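Jillside
Wednesday

Moved house last month and have opinions about tape. A thread.

1/ The good packing tape costs three times what the cheap packing tape costs. I bought the cheap one. I then used three times as much of it. Please pass this on to your local school for use in maths lessons.

2/ The quote from the removalists came in at 510 dollars. The invoice came in at 800. Between those two numbers lies a flight of stairs I had described on the phone as "a couple of steps".

3/ In my defence I have lived above those stairs for nine years and had stopped seeing them as stairs. They were more of a mood.

4/ Labelling. I started out with a proper system. Room, contents, priority, colour of texta. By the second night the boxes said things like KITCHEN?? and CORDS ETC and, on one very heavy carton, NO.

5/ Still haven't opened NO.

6/ Everyone tells you to pack an essentials bag so you can get by on the first night. Mine had a phone charger, a clean shirt, half a packet of Iced VoVos and the manual for a dryer I sold in December. Slept under a beach towel.

7/ Changing your address is a fun little hobby you can do from home, on hold. The electricity people took four minutes. The gym I haven't been to since before the pandemic wanted a stat dec.

8/ The council tip gives you one free visit a year, and you have to prove where you live with a rates notice. I rent. The man in the booth and I looked at each other for a while. I paid the 48 dollars.

9/ Someone replied asking why I didn't just put it all on Marketplace. Mate, I did. I listed a bookcase for 50 bucks and got eleven people asking if it was available, one asking if it was a bed, and one offering a kayak.

10/ I have thought about the kayak every day since.

11/ Also the new place has two kinds of light switch, the kind that works and the kind that's just there for company. There's one in the hallway I flick every time I walk past, in case it's my turn.

12/ Anyway, the kitchen. It has fewer cupboards than the old kitchen and I own the same amount of plastic, so there's been a reckoning. Every container had to present itself with a lid or go in the council's yellow bin. It was brutal. Families were split up.

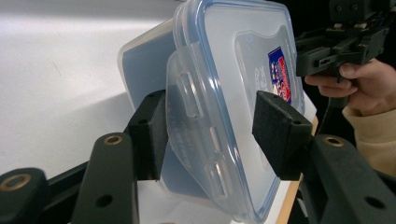 Clear, rounded corners, snap-lock tabs, lid attached. Straight through to the next round.

13/ Final result: more lids than containers, same as every household in the country. I don't know where the bottoms go. I assume my mum has them.

14/ My mum has asked me to clarify that she does not have them. She has one, and it was hers first.

15/ Yes to everyone asking, I would use the same removalists again. They carried a fridge down the "couple of steps" without swearing, and one of them found my good scissors, which I'd taped inside a box of towels using the good scissors.

16/ If you're moving soon: buy the dear tape, be truthful about the stairs, and eat what's in the freezer starting a month out. I had fish fingers and a 2019 bolognese for my last supper in the old place.

17/ Going to bed now. Will open NO on the weekend and report back.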